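Two-arm cell: gripper trial checklist, with my comments
Filled in by Alžběta Zeman, 28/02/2018
Print this page | E-mail this page

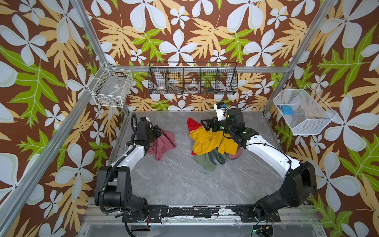 I've used our usual pre-run checklist for this one, but I've scribbled more than usual because we're comparing two sets of fingers for the cloth work: the Stosano pads and the plain Bullura ones. Pichit wants a yes or no on which to buy more of, and I'd like the safety bits looked at in the same go so we don't do it twice. The cell is the one with the big flowery wallpaper on three sides (I've grown very fond of it!), and the job is clothes on the pale floor, with the pink cloth under the left gripper and the yellow top and its friends under the right. Where I've put "OK" I mean I looked at it myself. Where I've put "see note" somebody needs to read the note, please, Holger.

SECTION A. BEFORE POWER

A1. Emergency stop reachable from the chair: OK. I can hit it without standing up, though Sota has longer arms than me and likes it further back. Leave it where it is.

A2. Mounting bar bolts tight: OK. Went along the lot with the torque wrench and none of them moved. The bar is getting very scuffed along the top, with whitish patches, but that's only looks. I'd wipe it down and see what comes off before anyone talks about repainting.

A3. Cables clear of the joints: see note. The fat corrugated one on the left arm has a generous loop in it. I moved the arm by hand through its whole reach and it didn't snag, but I'd still like one more clip near the base. There are thin loose wires by both bases as well, and those want tying back properly. Tape doesn't count!

A4. Wall baskets fixed and nothing sticking out: OK, just about. The right-hand one hangs at a bit of an angle. It's firm when you tug it, so I've passed it, but could whoever has the small spirit level bring it back?

A5. Small electronics board, front right: see note. It sits under the bar with no cover over it, and I've dropped a screw down there before now. A cover is on order from Havlíček, part 3834. Until it's fitted, no tools on the bar, and that includes me.

SECTION B. POWER ON, ARMS STILL

B1. Indicator lights: OK, green on the right arm's joints.

B2. Wrist cameras showing a picture: OK on both. The right one took two goes to connect. Jarmila says it's the Bokex hub and she's probably right, as she usually is about hubs.

B3. Fingers open and close fully, no load: OK. The Stosano pads squeak a little. The Bullura ones are silent but you can feel a tiny bit of play if you wiggle them side to side.

B4. Grip force limit set: OK, 45 on both sides. Please don't turn it up to make a pick work. If a pick only works at a higher number, write that down, that's a result too.

SECTION C. THE TRIAL ITSELF

C1. Flat single cloth, picked from a fold: both sets managed it. The Stosano pads were nicer here, they take a proper pinch even when the fold is low.

C2. Flat single cloth with no fold to grab: neither was much good. The Bullura fingers tended to skate over the top. The Stosano pads did better when I let them press down first and then close, but watch the floor, because I don't want scratches in that lovely marbly finish.

C3. Pulling one garment out of a tangled pile: this is where I changed my mind. The soft pads grip so well that they bring up two or three things together, and then you've got a lump of washing swinging from the wrist (great fun, no use to anybody). The plain fingers let go of the extra layers more readily. I'd want many more runs before I swore to it.

C4. Arms clear of each other over the middle: see note. With the pile slightly to the right we had no trouble. Shift it to the centre and both arms want the same bit of air. Run at the slow setting until Holger has looked at the keep-out zone.

C5. Finger wear after the trial: slight fluff on the Stosano pads, came off with a damp cloth. Nothing on the others.

SECTION D. AFTERWARDS

D1. Arms parked, power off, key back on the hook: OK.

D2. Log saved: OK, runs filed under 1107 for Stosano and 712 for Bullura. Please don't rename the folders, Sota!

My vote for now is one more box of the Stosano pads and hang on to the Bullura fingers for the piles. Still open: A3, A5 and C4. Holger to sign those off before the next session.

Related items
Wrist camera swap: what to check first
Cable clips and where we put them
Cleaning finger pads without wrecking them
Keep-out zones for the two-arm cell
Bokex hub: connection problems so far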